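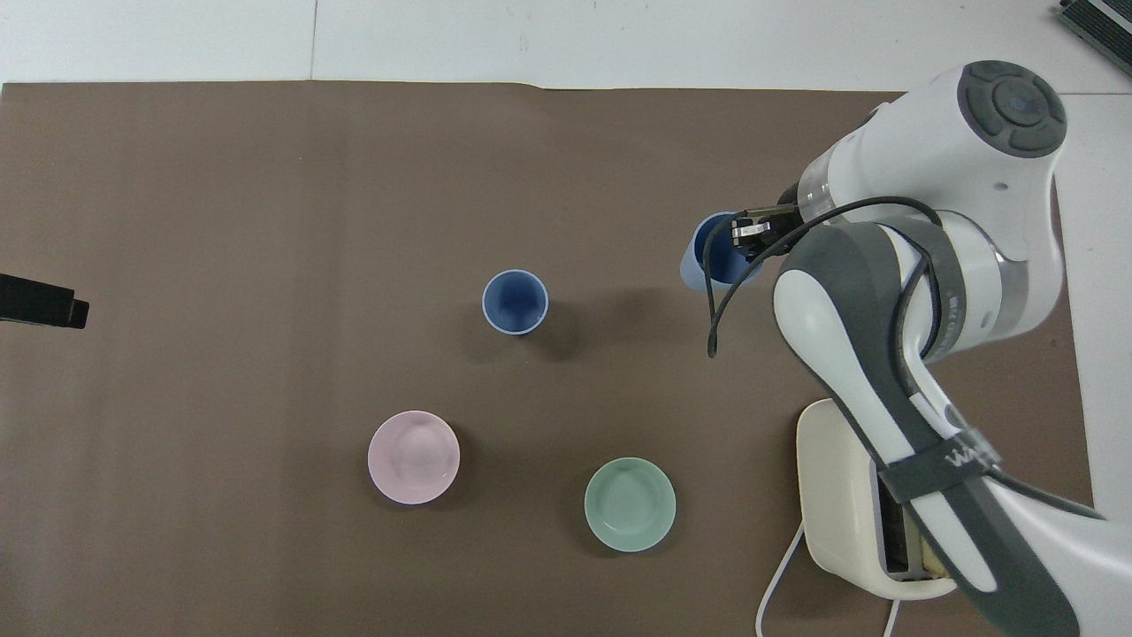
Wai-kit Hung said it would never be ready by May, and said it again while he was putting his coat on.

Dara kept her eyes on the laptop. She was the one who had to write the loop, so she felt she should be the one to say whether it would be ready. The task for the Gilbert Cup was to set a table. Two cups, two bowls, each one picked up and put down in the right place, with no person touching anything after the start signal. Last year the club had entered a line follower and finished in the middle. This year they had the arm, and everybody at school knew they had the arm.

"Run it once more before you go," she said.

He took his coat off again.

The arm went to the blue cup, closed on the rim, lifted, and carried it over. It stopped. It thought, or did whatever it did in place of thinking. Then it opened its fingers a little too high, and the cup dropped the last half inch and rocked on the brown paper before it settled.

"That's a fault," Wai-kit said. "Ten points."

"I know what it is."

The rules ran to 35 pages. Dara had read them twice and Wai-kit had read them once, but he remembered them better. A cup that rocked cost 10 points. A cup that fell over ended the round. You started with 1,000 and they took things away from you all afternoon. The team from Zenholm Academy had posted their practice score on the league page, and it was so high that Dara had stopped looking at the league page.

She opened the file where the release height was set. It was one number. She had changed it so many times that she no longer trusted herself to know which direction was down.

"You changed the bowls too," Wai-kit said, reading over her shoulder.

"The bowls were scraping."

"They were scraping because you changed the cups."

This was true. The cups and the bowls used the same table height, and she had been moving the table up and down to fix the cups. The table in the program was by now well away from the table in the room. She put her forehead on the edge of the desk for a moment.

"Okay," she said. "Put it back. Measure the table properly and leave it alone. Then the cups get their own number."

"That's what I said in the fall."

"You said we should use plastic plates in the fall."

"I said both."

They sent the arm down to touch the paper in each corner and in the middle. It took a long time, because Wai-kit wanted to go slowly and Dara let him. He called out the readings and she typed them in. The far corner came out lower than the others. Neither of them had known that. Wai-kit got down on the floor and looked at the table legs.

"It leans," he said from underneath.

"All year?"

"I guess all year."

Mr. Clodari came by at six to lock up. He taught chemistry and had been given the robotics club when the last teacher moved to Ohio. He didn't pretend to know much about it. He asked if they were close, and Dara said yes, and Wai-kit said no.

"Twenty minutes," said Mr. Clodari, and went to do the other rooms first.

Dara wrote the correction for the lean. It wasn't hard once she knew there was one. She gave the cups their own release height and the bowls theirs, and she wrote a comment above each line saying what it was for. She had never done that before. Wai-kit read the comments and fixed her spelling of "height."

"Start it," she said.

He gave the signal. The arm took the first cup and put it down, and the sound it made was small and dull. It took the second. Then the pink bowl, then the green one, which it set down a little crooked to the line. The green bowl would lose them something. Dara looked at the clock on the screen. The whole thing had taken 98 seconds.

"Too slow," Wai-kit said.

"It didn't drop anything."

"No." He wrote the time in the notebook, and under it he wrote the crooked bowl and the corner of the table. "We could take a few seconds off the lift. It waits up there for nothing."

"It waits because I told it to wait."

"Why?"

She tried to remember. It had been in the winter, after a cup broke, and she had been upset. She found the line. It said to hold still for three seconds, and it was in there four times.

Down the hall Mr. Clodari was turning off lights. Dara took out the first of the waits and left the other three. Wai-kit hung his coat on the back of the chair and reached for the cup.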